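Busgate Manipulation Trials Working Group
Minutes of the meeting held 22 January 2023
Meeting Room 2, Busgate

Chair: Mudassar Jatoi
Attending: representatives of the hardware, software and test bench teams
Apologies: purchasing

1. Opening and previous minutes

The Chair opened the meeting and noted that a quorum was present. The minutes of the October meeting were accepted with one correction. Under item 4, "Omport controller" should read "Omport gripper". The controller in use throughout has been the Rana unit.

2. Gripper comparison: Omport and Plondico

The test bench team tabled its report on the comparison of the two grippers on kitchen items. Both grippers were fitted in turn to the same arm and run from the same controller program. The item set was kept to polished cookware, trays and wire utensils, these having given the most trouble in the earlier round.

A total of 3,796 grasp attempts had been logged by the close of the reporting period. Of these, 2,096 were made with the Omport gripper and the remainder with the Plondico. The Chair asked that the final report give results as rates, given the uneven split.

The team reported that the Plondico was the steadier of the two on pot handles, while the Omport did better on thin wire items lying flat. Neither gripper was considered reliable on a bare polished rim. Cable routing along the arm was also discussed, and members agreed that slack below the arm should be checked before any program in which the arm passes low over an open pot. 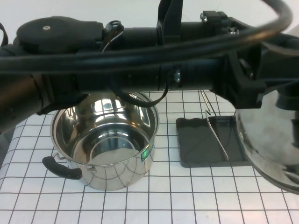 Question from the software team: Were both grippers run at the same closing speed?

Response: The closing speed was the same for both. Closing force was set separately, following each supplier's instructions, and the two settings will be listed in an appendix to the final report.

The software team asked that the force settings be recorded in the run log as well, so that a run can be read without the appendix. This was agreed.

Action: test bench team to add closing force to the run log.

3. Controller

The Rana controller had been updated between the two halves of the trial. The software team advised that the update changed the handling of stop commands and did not alter motion timing. One member questioned whether results from before and after the update could fairly be combined. Following discussion it was agreed that a short repeat set would be run with each gripper on the current version, and the results compared with the earlier figures before anything is combined.

The Chair recorded his view that controller updates should be held until the end of a trial wherever possible - the group had agreed to this in principle last year but had not written it down.

Moved that no controller update be installed during a trial without the approval of the Chair. Carried.

4. Cameras

Members reviewed the fixed camera and the wrist camera. The fixed camera was reported to give a dependable view of the arm and the general layout, but the arm often hides part of the item being handled. The wrist camera gives a closer view of the handle and the rim at the point of approach. Its weakness remains blur, together with glare from polished steel, and the software team noted that reflections inside a pot can be brighter than the edge the program is trying to find.
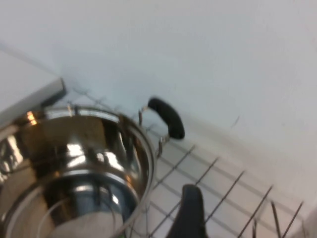
4.1 Camera settings and lighting

Three options were put forward: a shorter exposure on the wrist camera, a diffuser over the bench lights, and a second fixed camera on the opposite side. The second camera was deferred on grounds of cost. A budget of $3,000 remains for the current period and part of it is already set aside for spare gripper fingers.

It was agreed to try the shorter exposure first, and the diffuser only if the first change is not enough. Each setting is to be tested on its own. The hardware team asked that the wrist camera mount be checked for play at the same time.

Action: software team to prepare exposure settings. Hardware team to inspect the mount.

5. Spare parts

The hardware team reported that 5 spare fingers are on hand for the Plondico and none for the Omport. An order for the Omport is to be placed through purchasing. Members were reminded to enter worn parts in the parts book when they are removed, with the run number.

6. Other business

A request to add glass lids to the item set was held over. The Chair asked that the label on each test item be left in place until the trial closes.

7. Next meeting

To be called by the Chair once the repeat set is complete.

The meeting was adjourned.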